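Housing Studies | Articles | Home and Daily Life

Home Current issue Archive Submit

3.2 Small bedrooms and the bed as a work surface

Of the 190 households visited in the Kaewkla district, most had no table in the sleeping room. Clothes were sorted and folded on the bed. Thitima Nilsuwan kept the room notes from February onward, and the rooms in Figure 3 were logged under her small-room heading: narrow, papered walls, a plain white ceiling, and a fan kept at bed level. 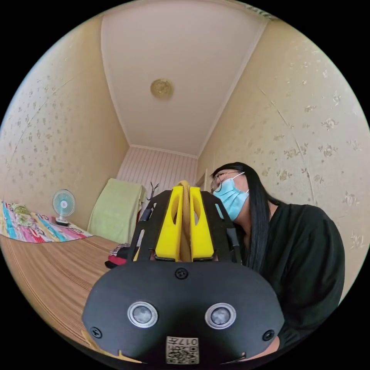 Figure 3a. Small room with floral and striped wallpaper; desk fan at left.

Residents often named heat as the reason for choosing a strip mat over a cotton sheet. A mat also gives a flatter surface for folding, and garments can be set along its sides while the middle stays clear. We coded this layout as "side storage." Bedding under the mat was recorded separately.

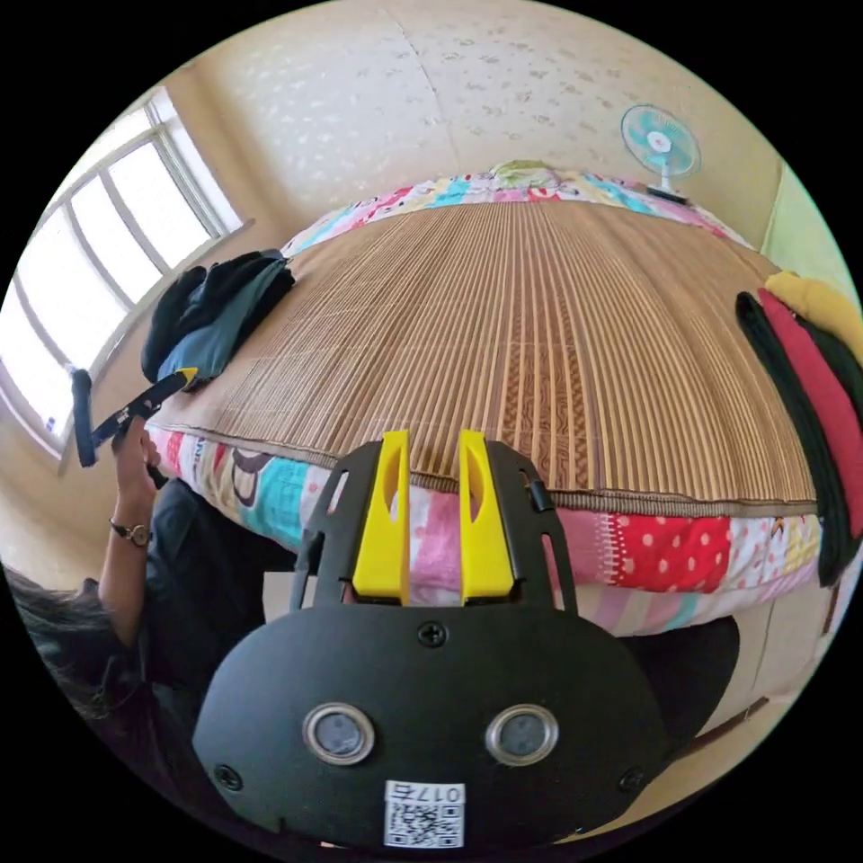 Figure 3b. Bamboo-style mat over patchwork bedding, with clothing at both sides.

Side storage was more common where the bed took up most of the floor. Wardrobe size had a weaker effect, and we return to it in Section 4.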